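In Praise of the Junk Drawer
By Emerson Prado
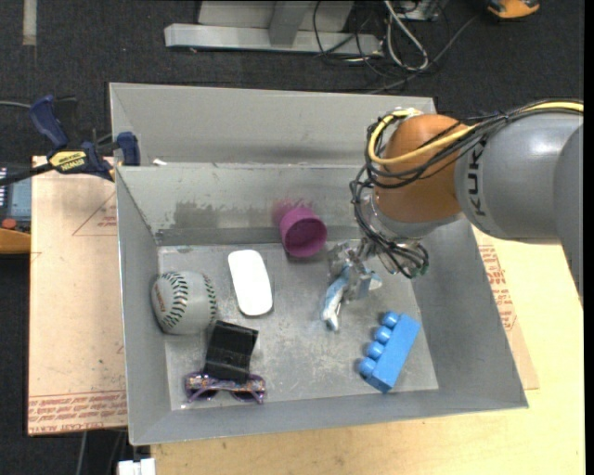 Household odds and ends and a few toys in a gray metal bin.

My sister-in-law Zyanya Salinas threw out her junk drawer in July, and I have been grieving it ever since, which I know is a strange thing to say about a drawer that wasn't mine. She'd read a book on tidying (I have read it too, and liked the chapter on socks) and out it all went, the birthday candles, the takeout menus, the tape measure that stuck at 58 inches.

Now, I love a tidy kitchen as much as anyone. But I believe every home needs one place where things are allowed to be undecided! A key that fits no lock you can remember, a toy wheel, a button from a coat you gave away in college. You don't have to know yet what they're for, and there is a great comfort in opening a drawer that asks you nothing.

My old neighbor on Figueroa, Gaëtan Renaud, kept his in a cookie tin, and when his grandkids were bored he'd tip the whole thing out on the rug and let them sort it however they pleased. They could go a whole rainy afternoon that way, and I never once saw them do that with a toy that came in a box.

So if you're cleaning this weekend, go ahead and do the closets, do the garage, be as fierce as you like. Just leave the one drawer alone. And Zyanya, if you're reading this, I have two tape measures and you're welcome to the bad one.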